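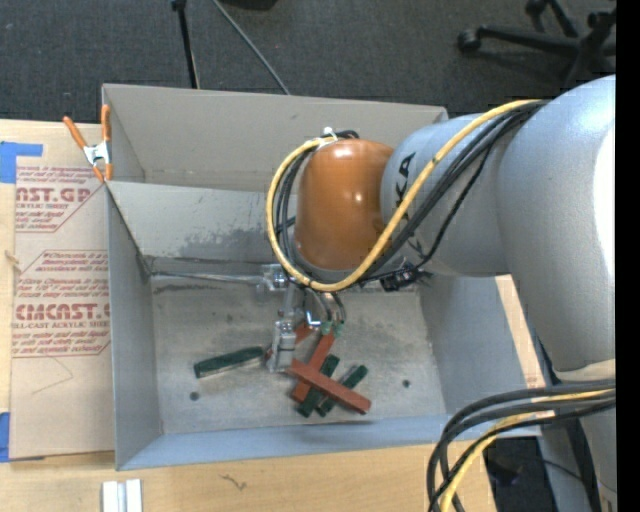 Marine Ecology, Week 3: Seagrass meadows
Handout to go with the lecture, 11 May 2023

Welcome back! Last week was all rocky shore, so now we move down below the low tide line and on to soft sediment, where some of my favourite plants in the world live.

And they are plants, please remember that in the exam. Seagrasses have roots, flowers, pollen and seeds. Seaweeds have none of these. The ancestors of seagrasses lived on land and went back to the sea, and they now manage the whole business of flowering and setting seed under salt water, which I still find amazing after years of teaching it.

What they need
Light, first and foremost. Murky water is the commonest reason a meadow thins out at its deeper edge. They also need sediment that stays put long enough for the rhizomes (the creeping underground stems) to take hold. Eelgrass, Zostera marina, is the species you will meet on our trip.

What lives in them
Leaves slow the water down, so fine particles and drifting larvae settle out. Small grazing snails scrape algae off the blades, and the plant gets more light as a result. Young fish hide there, pipefish look so like the leaves that you can stare straight at one and miss it, and worms and clams fill the mud between the roots. Compare all this with the bare sand a few metres away – the difference is huge.

Carbon
Meadows bury carbon in their sediment, where there is very little oxygen and decay is slow. Be careful with the big numbers you see quoted. Burial rates differ a great deal between sites, and some of the carbon has drifted in from elsewhere.

Our field site
The Skusitz meadow lies on the sheltered side of Trikham Bay. We will lay 2 transects, each 80 metres long, running from the shallow edge outwards. At every quadrat write down percentage cover, the length of the 3 longest leaves, and any animals you can name. If you can't name it, draw it! Last year's best find came from a terrible drawing.

Bring boots that come up to the knee, a pencil (pens give up in the wet) and something warm. The Okafor boathouse has our quadrats and tapes.

For next time
Read the Zodow restoration report, at least the part on seed planting, and write 300 words on why the August planting did so much better in the lee of the sandbar. Think about waves, but think about crabs too – they eat seeds.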